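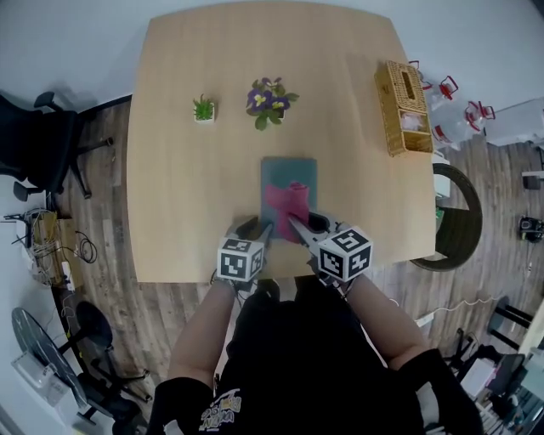

*Two-handed cloth work with hand-held grippers. Each gripper carries a cube of printed markers, from which Brumura recovers its pose.*

# Brumura

**Pose recovery, review and export software for hand-held gripper demonstrations**

Brumura is a desktop and server package for groups that teach manipulation by hand. It takes the video recorded while a person works with one or two marked grippers, finds the markers, works out where each gripper was at every moment, and writes the result in a form that a training or planning system can read. It is developed and maintained by Plastau at its Golluvcombe office.

The package does not control a robot directly. It prepares the data on which a controller is trained or checked, and it is normally installed alongside whichever control software the customer already uses.

## Intended use

Brumura was designed for tasks in which both hands act on the same object. Soft materials are the principal case. When a cloth is pinched between two grippers, the distance between the fingertips and the angle at which they meet matter more than the position of either hand in the room, and small errors in one track spoil the other. For this reason the solver treats the pair as a single problem and reports the relative pose of the grippers as a separate output, with its own error estimate.

Single-gripper recordings are fully supported. Recordings with more than two marked tools may be opened and viewed, but only two can be solved in the present release.

## Main functions

### Marker detection

Square fiducial markers are detected on every face of the cube that is in view. Where a face is partly covered by a sleeve, a hand or the work itself, the software uses the remaining faces and lowers the confidence value for that frame. The marker layout is supplied as a plain text file, and a layout editor is provided for customers who print their own cubes.

### Pose solving

The solver estimates all 6 degrees of freedom for each gripper. A moving camera is permitted, including one worn on the head, provided that a fixed reference marker is recorded at the beginning of the session or that the camera has its own position track. If neither is available, the software will still produce the relative pose of the two grippers, and the room pose will be left blank.

### Finger opening

Finger opening may be read from an encoder file or estimated from the video. The estimated value is suitable for telling an open gripper from a closed one. Customers who need to reproduce grip width closely should supply encoder data.

### Review

Each recording is shown with its tracks drawn over the video and a confidence strip underneath. Reviewers may accept or reject a recording, trim either end, or mark a span as unreliable. Marked spans are kept in the exported file with a flag and are not filled in unless the project settings call for it. Every decision is stored against the reviewer's account name.

Reviewing is carried out in one of 3 modes: single pass, double pass, or double pass with a third reviewer for disagreements. The mode is fixed when a project is created.

### Reach checking

The reach checker compares a solved recording with the arm model supplied by the customer and reports any span which the arm could not follow, whether through joint limits, speed limits or contact between the two arms. The result is given for a chosen base position. A search over base positions can be run as a batch job, though on a large project it is best left overnight.

## Requirements

| Item | Requirement |
|---|---|
| Operating system | 64-bit Linux; review client also available for Windows |
| Graphics processor | Recommended for solving, not needed for review |
| Camera | Colour, global shutter preferred, with calibration file |
| Markers | Square fiducial patterns, rigidly mounted to each gripper |
| Arm model | Needed for reach checking only |
| Network | Needed for shared projects; single-seat use may be offline |

Markers should be printed on matt stock. Glossy prints produce highlights under ceiling lights and are the most frequent cause of lost frames in recordings sent to the support desk.

## Changes in the current release

The current release was issued on 10th September and replaces the March release.

- The two-gripper solver now resolves most cases in which the marker cubes pass close to one another. Crossed tracks should no longer need to be separated by hand.
- Camera calibration files made with the March release are read without conversion.
- The export dialogue shows the number of flagged spans before writing.
- Solving time for a typical recording has been cut by roughly 5 per cent.
- The old project format can be opened but not saved. A command-line converter is included.

**Known limitation:** if a gripper is turned so that only one face of its cube is visible at a shallow angle, the solved orientation may flip between two answers. Affected frames are flagged automatically. A correction is in preparation.

## Licensing and support

Licences are issued per solving machine. Review seats are not charged for. Teaching and research bodies may apply for the reduced rate through the Golluvcombe office; applications are handled by Olaia Campos.

Support is included for the first 6 months and may be extended by the year. Installation and training on the customer's premises are arranged through our partner firm, Vlček, where the contact is Vojtěch Slanina.

Technical enquiries concerning marker layouts and calibration should be addressed to Lenka Ondrejka. Questions about arm models and the reach checker should be addressed to Tín Hầu. Please include the project log and, where possible, a short recording that shows the fault.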